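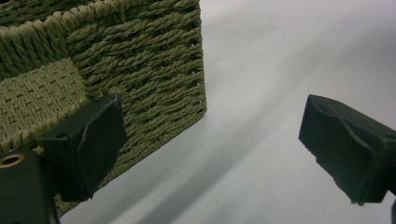 Photo: Keltbridge bench notes, 23 July 2019

I have had the Stimotier hand grippers on the bench next to the Graka pair for long enough to be annoyed by both, so here goes.

Stimotier's sales sheet says the soft pads will hold "any household object." I don't believe any sheet with the word "any" in it. A woven basket is a mean test for a pad. The twisted cord gives you ridges and gaps where you'd like a flat wall, and whatever grip you get depends on which row you land on. Graka makes no such promise, and I trust them a little more for it.

The price is my first complaint. Stimotier wants 800 for the pair, and a spare set of pads is 100 on top. Pads are the part that wears. I'd want to see them priced like shoelaces.

My second complaint is the finger camera. Up close it's fine for seeing where the pads are, but a big object eats half the view, and you end up judging distance from shadows. I kept wishing for a wider lens. The head view helps with that, though it has troubles of its own.

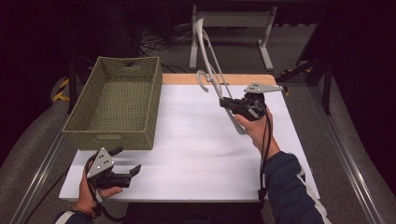

Thin plastic is the other thing I care about. A hanger is light, so weight isn't the issue. The issue is twist. Pinch it near the middle and all that length on either side wants to turn in the jaws, and a soft pad is happy to let it. I ran 20 lifts with each gripper and Stimotier let the hanger rotate on 4 of them. Graka did no better. If anyone claims a clear winner from numbers like that, check who paid for lunch.

The marker plates on top I can live with. They're bulky, and I don't yet know how well tracking copes when you roll your wrist far over. The cable down the forearm bothers me more. It's stiff enough that I plan my moves around it, and then I'm recording how a person dodges a cable.

As for the pads themselves, I'd like a tougher skin and a cleaner edge. Ragged rubber changes the contact, and you can't compare July's runs with anything later if the fingertips have changed shape.

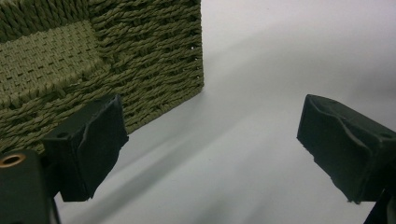

Gagnon wrote back after reading a draft of this and thinks I'm being unfair: worn pads are closer to how the thing will be used, and a test on fresh rubber only tells you about the first afternoon. Fair point, up to a point. I'd still want both, fresh and worn, logged separately, and so far neither maker has sent me a wear chart.

The Graka goes back next. I'm keeping the Stimotier a bit longer, mostly to try a harder pad on it.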